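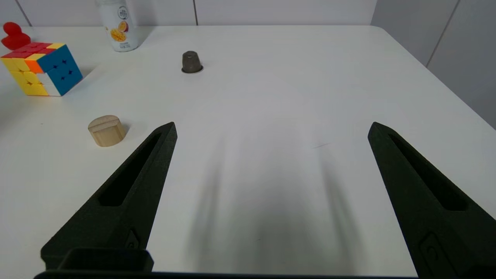
*Black gripper fingers over a white tabletop.*

**New secretary for the Department of Skills**

Treasa Hayes will lead the Department of Skills in Gradevov from November, the premier's office confirmed on Friday. She takes the place of Conall Moynihan, who is leaving after 21 years in public service.

Many people expected that the post would go to somebody from inside the department. Hayes comes from the city of Destero, where she was deputy head of the transport office, and before this she drove a bus for six years. She left school at 15 and finished her degree at night, when her two children were small.

The premier, Kathleen Ó Conaill, told reporters that she wanted a person "who knows what it is to wait in line for a training place." At the moment 439 people are on the waiting list for adult courses in Gradevov alone, and the government has promised 500 new places before the end of next year. How these will be paid for is still not clear.

The opposition is not so happy. Its speaker for education, Ok-hee Tak, said that the post was never advertised and asked for the selection papers to be made public. The premier's office answered that the law does not require an advertisement for this level - this is correct, but the last two secretaries were both chosen after an open call.

Moynihan stays until the end of October to help with the handover. Hayes will visit the regional offices before she starts, and the first visit is to Foley. Members who want to send her a question can write to Setsuko Murakami at our office, and she will collect them in one letter.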